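2. Background: reading a room before it exists 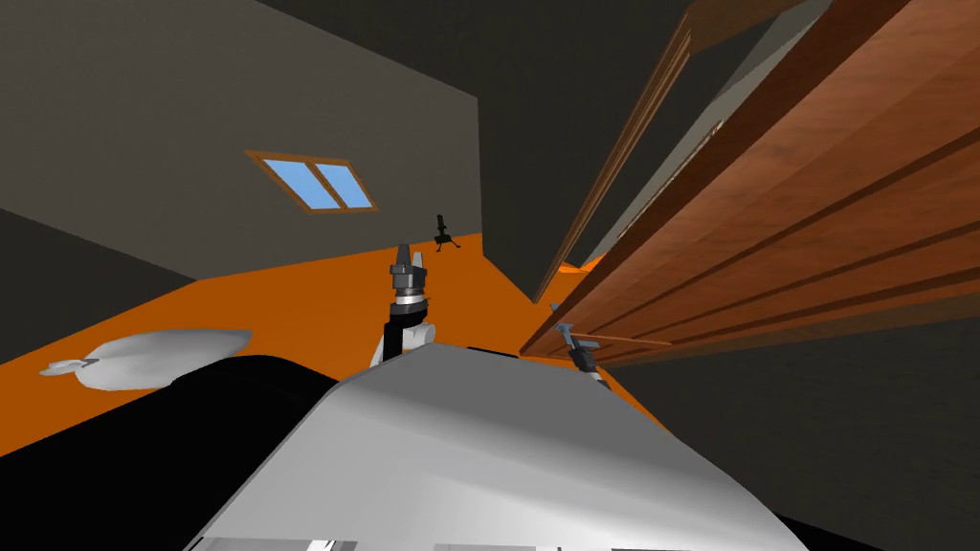
Figure 1. Computer-rendered interior, looking toward the back of the room. In the foreground, the white-gray body shell of a robot; behind its crest, an arm with a gray cylindrical gripper pointing upward.

2.1 Drawings and the people who receive them

Tenants who are asked for their opinion on a renovation do not usually see the renovated home. They see a floor plan, a list of works and, more and more often, one or several rendered views (for a rendered interior, see Figure 1). The floor plan has a scale, and a person with patience can measure on it. The rendered view has no scale in this sense. The reader must judge the depth of the room from objects whose size is known to him or her, from the way the floor goes back, and from the light. In the present paper we are interested in what tenants do with this judgment afterwards, when they fill in the consultation form.

The Clindale estate, on which our material is based, was completed in 1936. Its flats were built for small families, with a kitchen separated from the living room by a thin wall. The renovation plan proposed to remove this wall in the flats of the Tefera block and to keep it in the flats of the Hemdale block, where a ventilation shaft passes through it. Both blocks received the same type of consultation package. The estate therefore gives a comparison that is not perfect, but is better than what is usually available in studies of this kind. The tenants of the two blocks are similar in age and in length of residence, and they share the same stairs, courtyard and laundry.

2.2 The consultation package

The housing association sent out 500 packages in July. Each one contained a letter, a floor plan on one sheet, rendered views on a second sheet, and a form with 6 questions. Of these forms, 200 came back. The response is higher than in the earlier consultation at Plorholm (Krajčí's own unpublished notes), where the package had no rendered views at all, but we do not wish to make too much from this difference. At Plorholm the letter was longer and the reply envelope had to be stamped by the tenant.

The first four questions asked about the kitchen, the storage, the heating and the doors. The fifth question asked the tenant to say whether the new living room would be "large enough", without a definition of what is enough. We had no influence on this wording. The last question left free space for comments, and it is mostly this space that we use in Sections 3 and 4. The date for return was 01/09/2020, and forms that arrived later were kept apart and not coded.

2.3 Size words and use words

In the free comments we make a distinction between two groups of expressions. Size words are such as "big", "narrow", "deep", "more space". Use words tell what a person would do in the room, or could not do: "where would my table stand", "I cannot pass with the pram", "my sister sleeps here when she visits". The same comment can contain both, and then it was coded twice.

Yeshi Wubshet coded all the comments first, and Matúš Krajčí coded them a second time without seeing the first result. Disagreements were discussed until one code was chosen. The most difficult cases were comments on light. A sentence like "it looks so bright, we will have more room" speaks of light but draws from it a conclusion on size. We finally placed such comments among the size words and gave them an additional mark – they are treated separately in Section 4.2.

We should also mention a limitation that became clear to us only in the interviews. Several tenants had looked at the package together with a neighbor, or with an adult child who lives elsewhere, and the comment on the form is then the result of a conversation. One woman from Hemdale told us that her son held the plan and she held the views, and that they argued for a whole evening over the place of the sofa. We cannot separate the voices in such a form. For the counting of size words this is probably a small problem. For the use words it is larger, as the daily use of a room is not the same for the person who lives in it and for the person who comes on Sundays.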